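Kornura

Kornura is the planning and control package we use for taking apart and putting together desktop computers with one robot arm and one gripper. It reads a task file, builds a sequence of motions, and sends them to the arm driver. It was started by Aisling Duggan in the Dunmore workshop and is now used also in Brarnham.

What is inside

kornura_plan makes the motion sequence from the task file. It knows the fixture plate, the table and the case as simple boxes, and keeps the gripper fingers away from them.

kornura_perceive finds the parts in the fixed camera view. It returns a pose and a score for each part. If the score is too low, the planner stops and asks for a new view instead of guessing.

kornura_run executes the sequence and writes the log. You can stop it at any step and continue later from the same step, if you did not move the case.

Before the first run

Please install Brulodier first, version 4 or newer, as our driver layer is built on it. With older versions the force limits are silently ignored, and we bent one drive bracket before we understood this.

Then calibrate the camera against the fixture plate. The command is kornura calibrate --plate. It needs 7 good views of the plate and will refuse to save with less. Repeat the calibration each time when somebody has touched the camera mount, also if it looks the same as before.

Task files

A task file is plain YAML. Each step has a part name, a grasp name and a target. Names for the plate pockets are in plate.yaml. Drives are placed standing, so the target for a drive must include the direction of the label, otherwise the planner chooses one by itself.

The default approach speed is 60 mm/s. Inside the case we recommend to keep this value. Above the table you can go faster with the field free_speed.

Known problems

Cables are not modeled. The planner sees only rigid parts, so a loose cable bundle over the target can be caught by the fingers.

Shiny table profiles give false edges in strong light. Setting mask_table to true helps in most cases.

Resume after a driver timeout works only for the last 6 steps. Older steps are removed from the buffer. A fix is planned for December.

Questions and patches go to Aisling. Please attach the log and the task file.

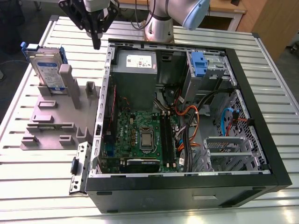

Kornura work cell: gripper, fixture plate with a hard drive standing in its slot, and open computer tower.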